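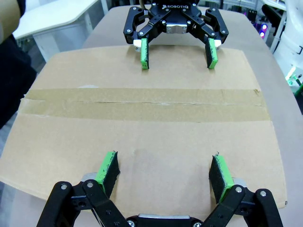 Thodoris Drakos says the toll was sold to him as temporary, and that he has now paid it for long enough to have raised a child who can drive across the bridge and pay it too.

**FOR IMMEDIATE RELEASE**

**Zundelmont, 25 April 2022**

# Hillik Bridge marchers to return to the roadway after council declines to discuss the thing it called a meeting to discuss

The Hillik Bridge Campaign will resume its slow marches across the bridge next week, following the Zundelmont council's decision to postpone its debate on the toll until September. The council says it needs more time to study the matter. The campaign notes that the matter is a toll booth, and that it has been standing in the same spot throughout.

Marchers will gather at the foot of the Villanueva side at seven each morning and walk to the Zundelmont side at the pace of someone carrying soup. One lane will be kept open at all times for ambulances, fire crews, and the school bus. Everyone else is invited to turn off the engine and get out for a stretch.

The toll was introduced to pay for repairs to the bridge deck. The repairs were finished and paid for, and there was a ribbon. The toll then went up by 40 cents, which the council described as an adjustment. Collection was handed to Grosen, a private contractor, under an agreement that residents have asked to read. The copy released to the campaign came with the prices, the end date, and most of page six blacked out. We can report that page seven concerns parking.

"We asked for the contract and they gave us a very nice set of black rectangles," Drakos said. "I've put mine up in the kitchen."

## The new bylaw

Last month the council also passed Bylaw 719, which makes it an offense to "proceed on foot in a manner likely to cause proceeding by others to be delayed." The fine is $900. Councilors who voted for it have assured residents that it is not aimed at anyone in particular. It applies only on the Hillik Bridge, and only in the morning.

The campaign's lawyers believe the bylaw is too vague to stand up in court and have asked for a review. Until there is a ruling, marchers should know that they may be stopped and asked for a name and address. Please give both politely. Do not give the name of the mayor, however funny it was last time, as the clerk had to process it.

We should also say plainly that the police on the bridge have been decent so far. Officers have walked alongside, kept the open lane open, and in one case held a dog. Our quarrel is with the people who wrote the bylaw, and they have not been seen on the bridge on foot.

## Who is being blamed

In remarks after the vote, the council leader suggested that the marches were being directed by "interests from outside the district." The campaign has looked into this. A good share of the marchers do live in Villanueva, on the other end of the bridge, and we suppose that from a window in Zundelmont town hall this could pass for abroad.

Later the same evening the council's office put out a second statement saying that rival parties were using public anger for their own ends. Three of those parties have since written to ask whether they might come along. They are welcome to walk. They are not welcome to bring a podium, and the one that arrived with a podium last time has been asked to collect it from the bus shelter.

The campaign has no party, takes no party money, and would have trouble agreeing on a slogan. The banner still says TOLL because the meeting ran out of time before settling on the second word.

## What we are asking for

The campaign wants the full Grosen contract published, without the black ink. It wants the toll suspended until the debate is held, and it wants the debate held before the summer recess. And it wants Bylaw 719 withdrawn, or at least rewritten by somebody who has tried to cross a bridge.

The council has offered to meet us halfway. We accepted at once and proposed the middle of the bridge. The council's office replied that this was a figure of speech, and has offered a room in the town hall annex instead, on the understanding that the toll will not be raised. We took this to mean that the toll would not go up. It meant that we were not to mention it.

## Practical details

Bus 615 will be diverted by way of the lower ford road during the marches. The bus company has been told, and has told its drivers, and we are grateful to both. Passengers for the clinic should stay on until the last stop and walk back along the river path, which is paved the whole way.

Drivers who need to reach Zundelmont for work are advised to cross before seven. Deliveries can use the open lane if they speak to a steward in an orange vest first. Stewards have been asked not to argue about the toll with delivery drivers, most of whom agree with us anyway and then want to go on about it.

Marchers should bring water, a hat, and something warm for the Villanueva end, where the wind is. Drums are fine after eight. The vuvuzela question remains closed.

If it rains, we walk. If there is lightning, we wait in the bus shelter, beside the podium.

Reporters are welcome on the bridge and do not need to register. Parking on the Villanueva side is free; parking on the Zundelmont side is run by Grosen.

**Contact:** Thodoris Drakos, Hillik Bridge Campaign. Interviews can be arranged on the morning, on foot, or by leaving a note at the campaign table on the Villanueva side. Copies of the contract as released are available on request — please specify if you would like page seven.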